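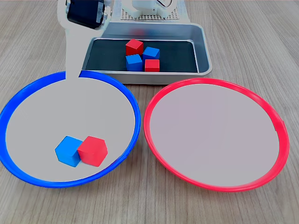

Does the star count carry over when you replay a level with a different tile set? It does if you finish the level. If you quit halfway through, the old stars stay put and the new run is thrown away, and I think that's the right call even though Stella and I went back and forth on it all morning.

Oct 6, 2004

Writing this up while it's fresh. Build 7 of Dorkemer is on the shared drive, in the folder called Allik, because Allik is still what we call the tile engine and I never got around to splitting the two. If you open it and get the old title music, you grabbed build 5. Delete that one please, it eats save files!

First, the chapter two difficulty. Danica played the whole chapter straight through after lunch and got stuck on the fountain level, the one with the locked corner pieces. I had her talk out loud while she played and mostly what I heard was "where is the other blue one." The two blues are too close. I knew this back in January when I drew them, and I told myself the shape inside the tile would be enough to tell them apart, and it really isn't when you're racing the timer. I've changed the darker one to a plum color for now. Valentyna says plum looks wrong next to the gold border and she may be right, but I'd like to leave it in for one round of testing before anybody repaints the whole set.

(Note to me: the plum tile still shows up as blue in the little preview box on the map screen. Different art file. Fix both.)

Now the timer. We had it at 5 minutes for every level in the chapter, which was lazy of me. The short levels felt like nothing and the fountain felt mean. I tried tying the clock to the number of locked pieces and it plays a lot better, except on the bridge level where nothing is locked at all and the clock came out as zero. The level ended the second it started, gave me a sad trombone, and then offered me a hint. I laughed so hard I had to stop. Anyway there's a floor on it now, so no level gets less than 4 minutes no matter what the math says.

Hints next. Laimutė has been asking for the hint button to recharge faster and I've been dragging my feet. I play these games to poke at every corner and squeeze out the last star, so I never touch hints, and I keep forgetting that lots of people just want a nice half hour with a cup of tea and some pretty tiles. So I gave in and cut the recharge. What I did do is make three stars impossible if you use more than one hint, and the game now says so before you click. The old version let you click and then quietly took the star away at the end. Mwajuma lost a perfect run to that last week and was pretty loud about it, fair enough.

Scoring. The bonus for a chain is too big. With a good chain on the opening move you can get 2000 points before you've even looked at the board, and that's already the two star line on the first level. I want people to feel clever, so I don't want to kill it, but it can't be the whole game. Two things to try:

Make each link in the chain worth a bit less than the one before it.

Leave the chain alone and move the star lines up.

I like the first one better. Stella likes the second because players can see a star line and they can't see a formula. Going to build both and let people play without telling them which is which. Danica already knows, so she doesn't count. Sorry Danica.

Went back and played Era again last night to see how they handle the replay part. It's an old mosaic game and kind of ugly but there's something about the way it drops you back on the map with the unfinished stars glowing. You just want to click one. Ours makes you open the chapter page, then the level, then press start. Too many clicks. I'm going to try a "next missing star" button on the end screen. Small thing, probably an hour of work, so call it a day and a half.

Saves: the crash when you rename a player is gone. It was the apostrophe. Mwajuma typed her whole name in, which none of us had ever done, and the save file fell over at the Ng' part. Accents were broken too, Laimutė's name came back with a box at the end. Both are fine now on my machine and on the old one by the window. I haven't tried it on the laptop.

Music. Pillai (the little sound program, for anyone new reading this) is still putting a click at the end of every loop. I've tried trimming the file and I've tried a fade and the click is there either way, a tiny bit before the loop point. Valentyna thinks it's the export setting. If anyone has the manual, I want it. Until then chapter two runs with wind noise and no tune, and to my surprise Danica said she liked it better.

Left to do for build 8:

plum tile in the preview box
both versions of the chain scoring
next missing star button
test saves on the laptop
loop click
spelling on the chapter two intro, "mozaic" is in there twice

Also the 100 percent screen. Right now when you get every star in the game you see the same fireworks you get for finishing level one. After all that work! I'd be mad. Stella has a sketch for a big mosaic that fills in one tile for each star you've earned, and I love it, but it needs a piece of art large enough to cut up, and I haven't asked Valentyna yet. Will ask once she's done being annoyed about the plum.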